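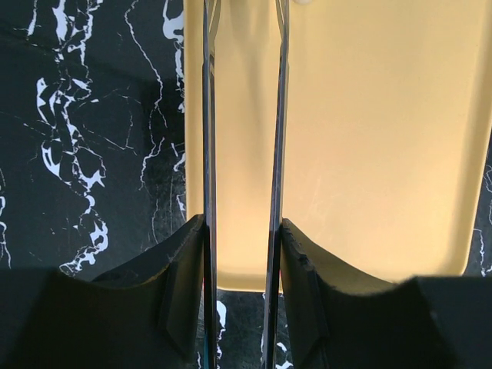 Three weeks is too short to get a medical certificate and a visa sorted, according to Nayara Tavares, who wants recruiters to tell ship's cooks their joining dates earlier.

Tradent, the crewing agency in Cundlow, said on Jul 19, 2022 that it will now give new galley and cabin staff 18 days more notice before they join a ship. It has 175 posts to fill by November, most of them on contracts out of Zukcombe.

Valdir Leite, head of crewing, said the agency had received 428 applications so far. Interviews are held online, and applicants must send a copy of their passport beforehand.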